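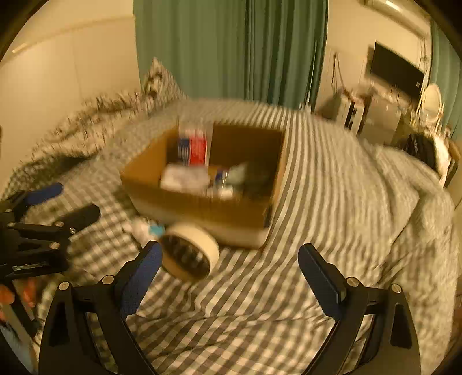 Packing for a Move: The Last Box

Dimmont, August. Most households moving within Cirnlow pack the bedroom last, and the bed itself serves as the packing table. A guide issued by Histora to 2,000 tenants advises keeping one open cardboard box for small belongings – toiletries, packets, soft toys – and a roll of tape within reach.

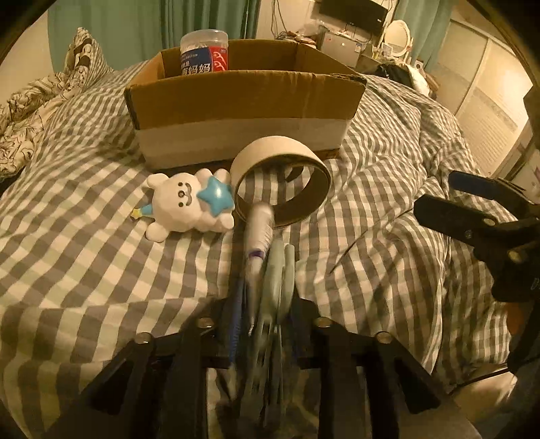

Heavier articles should be placed first, and upright containers set against the sides. Toothbrushes and pens are best bundled together and added on the final morning. Two strips of tape across the base are sufficient for a box of this kind.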